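# Projektbericht: Besucherlenkung auf dem Höhenweg am Stausee Skadine

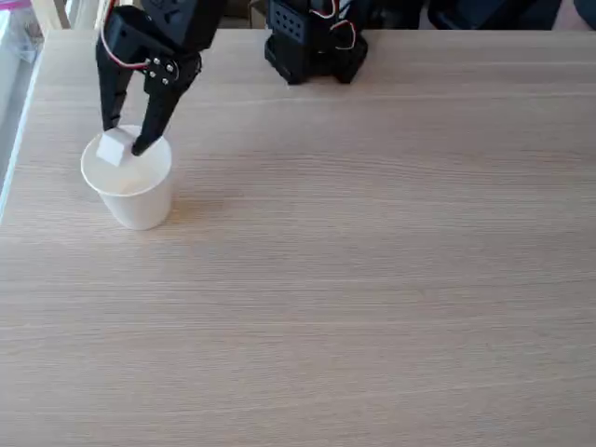 *Abb. 1: Schwarzer Greifer mit weißem Würfel über einem Pappbecher*

## 1. Gegenstand der Arbeit

Der Höhenweg verbindet den Wanderparkplatz Dramton mit der Staumauer am Südufer des Stausees Skadine. Untersucht wurde, an welchen Stellen Wandernde die markierte Route verlassen und welche Schäden an der Vegetation dadurch entstehen. Die Arbeit entstand im Modul Freiraum und Erholung.

## 2. Vorgehen

Die Begehung erfolgte an 2 Terminen im März, jeweils in beiden Richtungen. Erfasst wurden Wegbreite, Bodenverdichtung und Zustand der Markierungen. Ergänzend wurde am Parkplatz ein Fragebogen ausgegeben; 216 Bögen konnten ausgewertet werden. Unvollständig ausgefüllte Bögen blieben unberücksichtigt.

## 3. Ergebnisse

Trampelpfade treten vor allem unterhalb des Aussichtspunktes Grudley auf. Dort ist der Hauptweg auf einer Länge von 800 m stark vernässt, sodass viele Wandernde auf die angrenzende Heidefläche ausweichen. Als häufigster Grund für das Verlassen des Weges wurde in der Befragung die Aussicht auf den See genannt, gefolgt vom schlechten Zustand der Trittsteine.

## 4. Empfehlungen

Für den vernässten Abschnitt wird ein Bohlensteg vorgeschlagen. Die Markierungspfosten sollten im Abstand von 20 m gesetzt werden, damit sie auch bei Nebel erkennbar bleiben. Am Aussichtspunkt ist eine befestigte Standfläche vorzusehen. Die Kosten waren nicht Bestandteil der Untersuchung.

Stand: 5. Januar 2021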